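Flat Goods
The slow arithmetic of sheets, and why the top edge always loses

By Genalyn Sarmiento

A fitted sheet is a two-dimensional object asked to hold a three-dimensional shape by tension alone. A flat sheet used as a bottom sheet has even less to work with. It stays in place through friction, its own weight and whatever length has been folded under the mattress. When any of these runs short, the sheet moves, and it usually moves first at the head.

Pacita Bañez has spent most of her working life on this problem. She trained in the linen room of the Lekota, a hotel with 2,000 sheets in rotation, and now writes bed-making procedures for furnished rentals and showrooms. Her current manual has four sections. The first deals only with the tuck.

"People measure the mattress and buy to the number," Bañez says. "They forget the drop. Then they forget what goes under."

The calculation is short. Take the width of the mattress, add twice the depth, then add twice the tuck. Do the same for the length. Cotton will shrink in the first several washes, and the allowance for that should be made at purchase. A sheet that fits exactly when new will be short by October.

Bañez prefers a plain weave in beige or cream for rooms that see a lot of handling. White shows everything and invites bleach, which weakens the fiber. Dark colors hide stains but fade unevenly along the folds. A middle tone hides little, but it can be washed at moderate heat and replaced one piece at a time, and slight differences between batches are hard to see from the doorway.

The Prendero laundry, which handles much of her clients' linen, keeps a written log of rejected pieces. The last one she was sent ran to 1,161 entries. Small stains led the list, followed by worn hems. Tears were rare. Most of the stained pieces could have been saved with prompt treatment — cool water, a little detergent, no rubbing — and were lost to the heat of the dryer, which sets protein marks and many dyes.

Her second section covers loose items left on the bed. A made bed is the largest clear horizontal surface in most rooms, and it attracts clothing. Folding gets done there, sorting gets done there, and each item dragged across the sheet pulls the fabric with it. Bañez teaches her staff to lift a garment from the middle with one hand, find an edge with the other, and shake it out clear of the bed before laying it down.

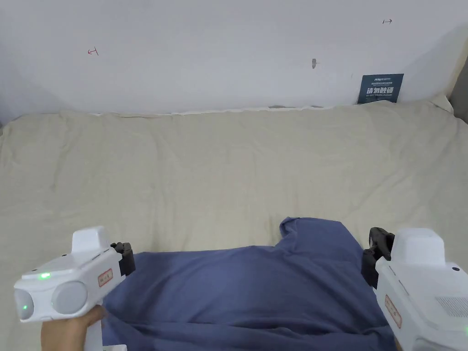 Dark cloth needs separate attention. Indigo and navy dyes can transfer to a pale sheet by rubbing, particularly when the cloth is new or damp. Bañez tests with a white cotton rag: dampen a corner, press it to an inside seam for a minute, and look at the rag. If color comes off, the piece is washed alone and kept off the linen until it passes.

Wrinkles she treats as a matter of sequence. Anchor the head first, with the full tuck. Move to the foot and pull straight, keeping both hands level. The sides come last, worked from the center toward the corners. If the sheet is pulled from one side only, the slack collects on the other, and no amount of smoothing by palm will remove it. It has to be untucked and done again.

Against a wall the job is harder. The head edge can't be reached from behind, so the bed should be drawn forward before the sheet goes on. Staff in a hurry skip this and push the fabric down into the gap by feel. The result is an uneven top line, with a strip of mattress or pad showing where the tuck has failed.

Bañez allows two passes for each bed, one to set the sheet and one to correct it. Anything left after the second pass goes on the fault sheet, with the room number and the side of the bed.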